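Wallpapering the box room, part two
12/29/10

The lining paper went up in September and has had long enough to show its faults. Two seams have opened slightly on the chimney side, both where I overlapped the lengths instead of butting them. I cut them back, filled with fine surface filler and sanded flat before starting on the patterned paper.

The paper is Prata, from the Gondura range, in a banded design. The label gives a straight match, so each band should meet its neighbour at the same height across the join. In a room with true corners that is simple enough. Mine is out of plumb by 7 mm from ceiling to skirting on the left side, which a plain paper would hide and a banded one will not.

I took the level from a line struck right round the room and ignored the ceiling completely. The ceiling drops 12 mm over the length of the long wall. If the bands follow it, they look wrong against the window board; if they follow the level, the error all goes into the strip under the coving.
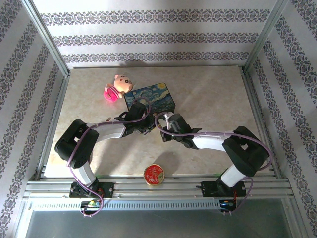
Internal corners should never be turned with a full width. Measure from the last edge to the corner at top, middle and bottom, take the largest figure, add 3 mm and cut to that. The offcut then starts the next wall, hung to a fresh plumb line and lapped over the small return. You lose a sliver of pattern in the corner. With horizontal bands this matters very little, provided the heights agree.

Paste was Wustier ready-mixed, applied to the wall. Salim Nyaga lent me his long rule and a snap-off knife, and I changed the blade after every two cuts. A dull blade drags damp paper and tears the face.

Irina Barbu asked in the comments whether 300 mm is enough to allow for trimming on each length. It is more than enough for a repeat this short. I allow 50 mm top and bottom.

Still to do: the reveal, the strip behind the radiator, and the light switch, which needs the power off and better daylight than I had today.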